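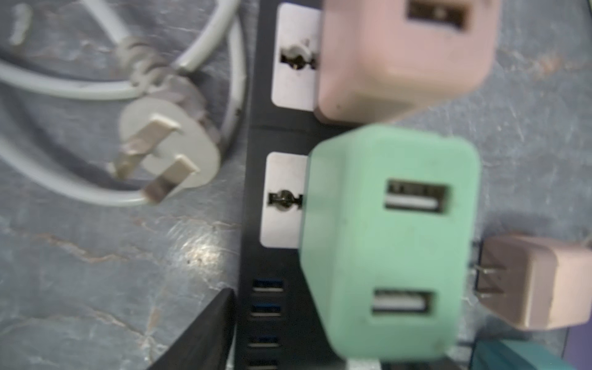 Mbali Pretorius and Charmaine Jacobs
Brenwood Shared Workrooms Study, 2026-06-30

3.2 Chargers and the strips they sit in

We were delighted by how much a plain power strip can tell us about a shared bench. In Figure 4 a pink charger and a mint-green one sit in neighboring universal sockets, and each covers part of its faceplate. Wide chargers like these came up again and again in our 40 interviews, often with real feeling! People at the Steyn site told us they pick a socket by what will still fit beside it.
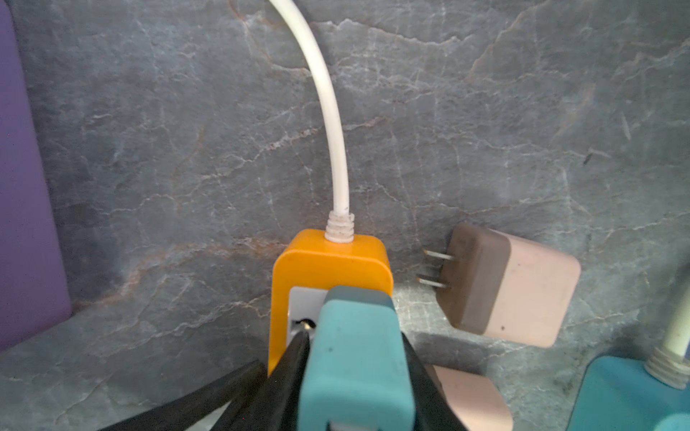 Color was the other happy surprise. Of the 21 people who labeled nothing at all, 12 said they knew their own plug by its color alone, and they talked about "the teal one" or "the orange one" as if everyone would know it. We had expected tape and name tags, as in our February pilot at Vundano.

Figure 4. Black power strip with two USB chargers plugged in and a column of USB ports at the left.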